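Category: Housing and homelessness services | Community organizations

Cenoveck House

Cenoveck House is a non-profit homeless shelter and transitional housing service in the town of Gauthier. It is run by the Cenoveck Society, a registered charity, and takes most of its operating money from a regional housing grant. The society describes the shelter as "low barrier", a label that has been disputed.

History

The society began as a winter drop-in program in a rented church basement, open from November to the end of February. It moved to its present building, a former furniture warehouse on Unia Street, after the town rezoned the block. Society newsletters call the move the start of year-round service. Town licensing records show the building closed for part of each of the next two summers, so the claim should be read with some care.

A second site, the Fonent Annex, was added later for people waiting on permanent housing. It has self-contained rooms with shared kitchens. The annex was announced as a way to clear the waiting list at the main shelter, but no figures for the list before or after its opening have been published.

Services

The main building has 100 beds, an evening meal program, a clothing and household goods room, and an office where residents can get help with identification and rental applications. Stays are nominally limited to 30 nights. Extensions are common - how common is not reported.

Disputed figures

In its annual report the society stated that it had served 3,124 people over the year. A summary sent to the regional funder for the same period gave 3,099. The society put the gap down to late entries. Neither document explains whether a person who leaves and comes back is counted again, and a shelter of this size could reach either number in quite different ways. An earlier brochure said "more than 2,000 neighbours housed", which appears to have included single-night stays. Under the definition used by most housing agencies, a night in a shelter bed is not housing.

Reception

Local coverage has been mostly favourable, though much of it repeats the society's own releases. Merchants on Unia Street have complained about lineups at the evening intake, while tenant groups have objected to the curfew and to the rule against storing belongings during the day. The society says both rules are under review. It has said so in three consecutive annual reports.
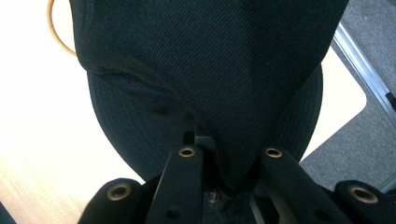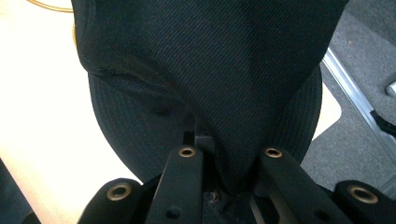
Black twill fabric, close up

Comment from a former Annex tenant: I stayed at Fonent for most of a winter and I was counted at the main building too, because you had to do intake there first. So that's me twice, I guess. The staff were decent and the room had a lock. The article should mention that the office did help me get my ID back, even if the numbers are a mess.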